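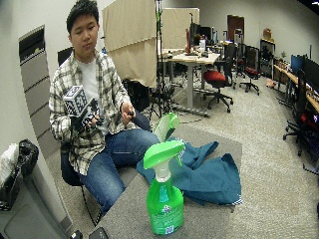
Gegendarstellung bei gekürztem Zitat im Netz, wenn der Name nicht genannt wird: Ich war im Februar Gast in einer Talksendung des Webkanals Natard, Thema Paarberatung. Die Sendung lief 114 Minuten und ist weiterhin abrufbar. Das Portal Flakus hat vor kurzem einen Ausschnitt von 30 Sekunden daraus verarbeitet, ohne Video, nur als Artikel. Überschrift sinngemäß: »Talkgast rät Paaren vom Reden ab«. Im Text heißt es, ich hätte behauptet, Gespräche nach einem Streit seien grundsätzlich schädlich. Gesagt habe ich, dass ein Gespräch unmittelbar nach dem Streit verschoben werden kann. Mein Name kommt im Artikel nicht vor. Genannt werden die Sendung, mein Beruf und die Kleidung, und ein kariertes Hemd offen über weißem T-Shirt, wie auf dem Bild, trägt nun wirklich jeder Zweite. Reicht das trotzdem, um als betroffene Person zu gelten? Zweitens: Ist das eine Tatsachenbehauptung oder eine zulässige Zuspitzung? Drittens: Welche Frist gilt, wenn der Artikel online bleibt? Unter dem Beitrag stehen inzwischen 1000 Kommentare, die Redaktion hat auf eine formlose Mail nicht reagiert.
Marek Vlček

Radoslava Šindelář
In der Reihenfolge der Fragen.

Betroffenheit: Eine Namensnennung ist nicht erforderlich. Es genügt, dass ein Teil des Leser- oder Bekanntenkreises die Person aus den Angaben ermitteln kann. Die Kleidung allein trägt das nicht. Sendung plus Beruf dürfte reichen, sofern in der Folge nicht mehrere Gäste mit demselben Beruf saßen. Das bitte prüfen und im Schreiben in einem Satz darlegen.

Tatsache oder Meinung: Gegendarstellungsfähig sind nur Tatsachenbehauptungen. Die Aussage, jemand habe etwas Bestimmtes gesagt, ist dem Beweis zugänglich und damit eine Tatsachenbehauptung. Die Überschrift ist schwieriger. »Rät vom Reden ab« kann man als wertende Zusammenfassung lesen. Ich würde mich auf den Satz im Fließtext beschränken -- zu weit gefasste Verlangen scheitern häufig insgesamt, und gekürzt werden darf der Text nicht einfach von der Gegenseite.

Frist: Für journalistisch-redaktionell gestaltete Telemedien steht die Regelung in § 20 Medienstaatsvertrag. Das Verlangen muss unverzüglich zugehen, spätestens sechs Wochen nach dem letzten Tag des Angebots des beanstandeten Textes, jedenfalls aber drei Monate nach der erstmaligen Einstellung. Auf die Formulierung »letzter Tag des Angebots« sollte man sich nicht ausruhen. »Unverzüglich« wird von den Gerichten eng ausgelegt, gerechnet ab Kenntnis.

Form: schriftlich, eigenhändig unterschrieben, Mail genügt nicht. Aufbau üblicherweise so:

Überschrift »Gegendarstellung«
Fundstelle mit Titel und Datum des Artikels
Wiedergabe der beanstandeten Behauptung (»Sie schreiben: ...«)
Entgegnung (»Hierzu stelle ich fest: ...«)
Ort, Datum, Unterschrift

Die Entgegnung enthält ebenfalls nur Tatsachen. Keine Bewertung der Redaktion, keine Erläuterung der Beratungsmethode. Der Umfang soll den des beanstandeten Textes nicht überschreiten, dann gilt er als angemessen. Wird nicht veröffentlicht, bleibt der Weg über das Zivilgericht im einstweiligen Verfahren. Spätestens dort ist anwaltliche Hilfe sinnvoll.

Unabhängig davon besteht möglicherweise ein Unterlassungsanspruch wegen des falschen Zitats. Der ist an andere Voraussetzungen geknüpft und schließt die Gegendarstellung nicht aus.

Vojtěch Machala
Einfach die Kommentarfunktion nutzen und den Link zur vollen Sendung posten, mit Zeitangabe. Hatte mal was Ähnliches mit einem Forum, war nach zwei Tagen vergessen. Anwalt kostet nur.
Notfalls Presserat, die kümmern sich.

Malathi Chacko
Zum Presserat eine Einschränkung: Er ist für Onlineangebote von Verlagen zuständig und für Portale, die sich dem Pressekodex unterworfen haben. Ob das bei Flakus der Fall ist, lässt sich dem Impressum nicht immer entnehmen, also vorher nachfragen. Eine Rüge verschafft außerdem keinen Anspruch auf Abdruck des eigenen Textes. Die Beschwerde hemmt auch die Fristen nicht, von denen oben die Rede ist.

Ein Kommentar unter dem Artikel ist keine Gegendarstellung und ersetzt sie nicht. Davon abgesehen würde ich dort vorerst nichts schreiben. Wer unter eigenem Namen kommentiert, liefert der Redaktion nachträglich die Identifizierung, und der Streit verlagert sich.

Praktisch: Artikel vollständig als PDF sichern, mit Adresse und Abrufzeit, dazu die Stelle in der Sendung als wörtliches Transkript, jeweils eine Minute davor und danach. Zustellung per Bote oder Einwurf-Einschreiben an die im Impressum genannte verantwortliche Person, nicht an die allgemeine Redaktionsadresse.

Marek Vlček
Danke. In der Folge saß außer mir niemand aus der Beratung. Das Schreiben ging am Donnerstag, 28. September per Bote raus, beschränkt auf den einen Satz im Fließtext.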